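Katherine Montoya does not remember deciding to become a fencer. She remembers being told that the swim team was full.

"I was nine and I'd already bought the goggles," she says. "The fencing table was the next one over. They had a shorter line."

She stayed in the sport for 26 years, won the state épée title 4 times, and now coaches at Salel, a club over a tire shop where the warm-up is timed to avoid the air compressor. We met there on a Saturday morning, between the under-twelves and a group she calls the knees, meaning everyone past fifty.

Her first coach was Arnaldo Cardoso, a man of few words, most of them "again." He had her practice the same lunge for a whole winter before he let her near an opponent.

"My mother asked him when I'd get to fight somebody. He said February. He didn't say which one."

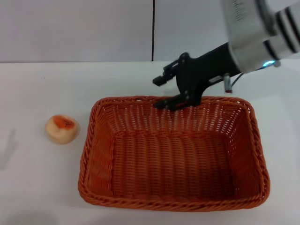 The Plolside years

At eighteen she moved across the country to train at Plolside under Matilde Guerreiro, who had opinions on footwork, sleep and soup. Montoya lost her first eleven bouts there. She kept a notebook of them, with the reasons, and still has it.

"Bout one, too slow. Bout two, too fast. Bout three just says 'Filipa.'"

Filipa Antunes was her roommate and her worst matchup. They met in three finals and Montoya lost two, the second by a single touch in overtime. They split the gas money home.

"It's a long drive when the other person has a trophy on her lap," she says. "She offered to put it in the trunk. I said no, I wanted to look at it."
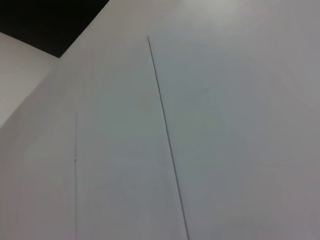

The highest she ever stood in the rankings was the year after that, and she is careful to add that it lasted a month. Then came a torn hamstring, a slow return and a season she sums up as "mostly parking lots." She retired after a first-round loss in a gym with 2812 seats, nearly all of them available.

Coaching was supposed to be temporary. Her best student now is Nabila Abdel Hamid, sixteen, who beat her in practice last month and was polite about it.

"I told her to do the lunge again," Montoya says. "She asked how many times. I heard myself say February."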